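Rompecabezas de números de madera: ¿encajado o suelto?

vija_b
Busco un puzle de números para mi hijo, que cumple tres años en julio. Dudo entre uno con piezas que encajan entre sí y otro de fichas sueltas con pomo. Presupuesto: 20 euros.

gerrit_shezi
Los de pomo se le quedan cortos enseguida. Nosotros compramos uno encajado y lo sigue sacando con cuatro años y medio.

Laimute77
No estoy de acuerdo. Con tres años, si las piezas van muy justas, se frustran y lo dejan. El mío tiró el suyo detrás del sofá. Empezaría por los de pomo.

vija_b
¿Y los dibujos ayudan? He visto uno de Famau que solo trae cifras.

gerrit_shezi
A mí me parece que sí. El nuestro lleva los números del 1 al 5 en la fila de arriba, cada uno de un color, y debajo los dibujos: bajo el 1 hay un coche rojo pequeño. El marco es de madera clara. 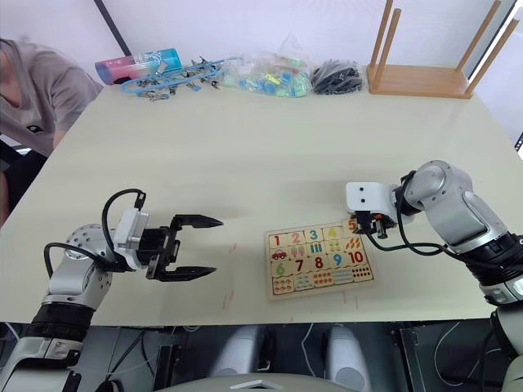 normunds_k
Respuesta n.º 6
Yo miraría antes el marco que los dibujos. Si el borde es bajo, las piezas se salen al levantarlo. En la tienda Odness te dejan probarlos.

Laimute77
Sigo pensando que es pronto para uno encajado, pero con marco y dibujos lo veo mejor que uno liso.

vija_b
Gracias. El sábado paso por Odness y pruebo los dos.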